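Chapter 3
Budgeting for Handling Equipment

In March, Ilir Shehu was asked to plan the purchase of grippers for the laundry line at Stoltia, a company that folds and packs work clothing. The first quote, from Cakard, listed one price per gripper. His manager, Zorica Kos, sent it back with a short note: "What else do we have to buy before this folds a shirt?"

This chapter is about that question. The price on a quote is usually the easiest number to find and the smallest part of the work. Mounts, cables, spare finger pads, training time and floor space all cost money, and they often come out of different budgets.

Shehu's second draft ran to 28 lines. The gripper itself was one of them, at $1183. Spare parts took up more lines than anything else - pads, bushings, screws - and the supplier needed 30 days to ship most of them. He added a column for who would pay and another for the date each item had to be ordered. The final version went to Kos on 10th April.

Before you write a budget, look closely at the task. Cloth is a good case to study. It bends and bunches, and one pair of jaws holds only a small part of a garment. If the work calls for two grippers, the plan must cover two, along with the people who handle them.
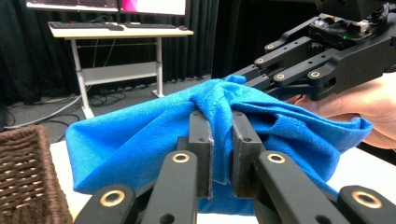

Figure 3.1 Two grippers holding a blue knit cloth. The pads of the nearer one pinch a vertical fold.

After reading this chapter, you should be able to:
list the direct and indirect costs of a gripper purchase
set an order date for each item from its shipping time
compare two quotes that cover different parts of a job

3.1 Purchase Price and Installed Cost

The purchase price is the amount paid to the supplier for the equipment alone. The installed cost adds everything needed to put it to work at your site.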